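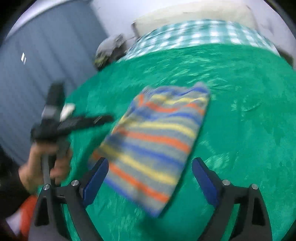 **How often should a plush blanket be washed?**

Every two to three months for a blanket kept on a bed over a top sheet, and once a month for one used on a couch or by a pet. Wash sooner after a spill.

The rest of this page covers the washing itself. It applies to polyester plush, fleece and similar deep-pile throws. It does not apply to wool, silk, electric blankets or anything with a dry-clean-only label.

## Before you start

Read the care label. The number inside the washtub symbol is the maximum water temperature in Celsius; a label with dots instead of a number uses one dot for cold, two for warm and three for hot. Most polyester plush is rated for one or two dots. If the label is gone, treat the blanket as one dot.

Check the size of the blanket against the drum. Dry, it should fill no more than two-thirds of the space without being pushed down. A blanket that has to be packed in will not move through the water, and the detergent will stay in the pile. Use a large-capacity machine at a laundromat for anything that fails this test.

You will need:

- Liquid detergent, free of softener
- White vinegar (optional)
- A soft-bristle brush, such as a clean baby hairbrush
- A drying rack or two parallel clotheslines

## Washing

1. Shake the blanket outdoors. Go over pet hair with a damp rubber glove, working in one direction.
2. Treat stains. Put a few drops of detergent on the spot, press it in with a fingertip and wait 15 minutes. Do not scrub. Scrubbing tangles the tips of the fibers, and the patch will look dull from then on.
3. Load the blanket loosely around the drum. In a top-loader with a center agitator, do not wrap it around the post.
4. Add half the detergent you would use for a normal load.
5. Select the gentle cycle, cold water and the lowest spin speed.
6. Run a second rinse. If the rinse water still foams, run a third.

Wash the blanket alone. Cotton towels shed lint that lodges at the base of the pile and is slow to remove. Knitwear has the opposite problem — it picks up loose fibers from the plush, and dark greens and reds may bleed onto lighter yarns during the first few washes.

Skip fabric softener and dryer sheets. Both leave a waxy coating that flattens the pile over time. If a blanket already feels greasy or stiff after washing, add half a cup of white vinegar to the rinse compartment and wash it again without detergent. Never combine vinegar with chlorine bleach; the mixture gives off toxic gas.

## Drying

Heat does more damage than water. Polyester fibers soften in a hot dryer and bend against each other, then set in that position as they cool. The result is a rough, crimped surface that cannot be reversed.

**Line or rack:** Spread the blanket across two lines or several bars so the weight is shared. A single line leaves a crease. Keep it out of direct sun, which fades strong colors. In June a medium throw will dry outdoors in an afternoon; indoors in winter, allow a full day and turn it once.

**Dryer:** Use air-only or the lowest heat setting. Stop every 20 minutes, take the blanket out, shake it and put it back with a different side facing out. Remove it while the edges are still slightly damp and finish on a rack.

## Restoring the pile

Lay the dry blanket flat. Brush in short strokes against the nap, lifting the brush at the end of each stroke, then once lightly with the nap. Light and dark streaks in the surface are usually pile lying in different directions and will even out with brushing. Streaks that remain may be detergent residue — rinse again before assuming the dye is damaged.

For matted spots, hold a damp (not wet) cloth on the area for a minute and brush again. Do not use an iron. A steamer is acceptable only if the label permits steam, held at least 5 inches away and kept moving.

## Storage

Fold loosely and store in a cotton bag. Vacuum bags save space but crush the pile, and a blanket left in one all summer may need two or three brushings to recover. The blanket must be fully dry before it goes in. Feel the hem and the corners, where the fabric is doubled and moisture stays longest.

## Shedding

New plush sheds for the first two or three washes. Clean the lint filter after each one. Shedding that continues past the fifth wash, or bare spots showing the backing, means the pile is coming loose from the base fabric, and washing will not fix it.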